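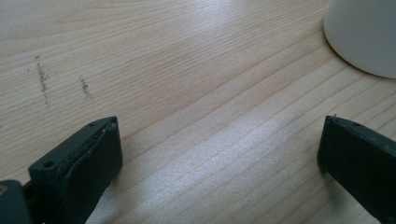
*Word count (this section): 349*

**Figure 3.** Tabletop in light-colored wood, with reflected light across the grain.

## 4. From narration to page

The sample holds 93 companion books to history series, issued by 22 publishers. Three of these, Vandine, Fonseca and Mustard, account for more than half of the titles. We compared each book with the broadcast script of its series, chapter by chapter where the chapters matched the episodes and by subject where they did not.

Most of the books keep the order of the episodes. The first chapter usually opens in the same place as the first episode, often with the presenter arriving somewhere, and the first person is kept even when the rest of the chapter drops it. Vandine's books are the exception. Their editors asked for a straight chronology, and the travel passages were moved to a preface or left out.

Length changes more than order does. An hour of narration gives a short chapter once the pauses are gone, so the writers had to find new material. In the Fonseca titles this came mainly from letters and official papers that had been gathered during research but never reached the screen. The Mustard titles lean on earlier general histories, and the added pages carry few notes.

The Inari series shows the process well. Its fourth episode treats the year 1804 in two sentences spoken over a map. The matching chapter gives the year 23 pages, with a long account of a grain shortage and the petitions that followed it. The petitions are quoted at length, in translations made for the book. The writer also corrects the episode on one point, the date on which the river route was closed, but the text does not mention the correction, and a reader who had watched the series would have to compare the two to find it.

Corrections of this kind were common. We found them in every publisher's list, and they were flagged in the notes in only a few cases. Later editions were no better in this respect. Where a series was broadcast again after its book came out, the narration was left as it was, so the two versions remained in circulation together. Reviews in the sample period tended to cite the book, while classroom guides cited the broadcast. Section 5 looks at the guides.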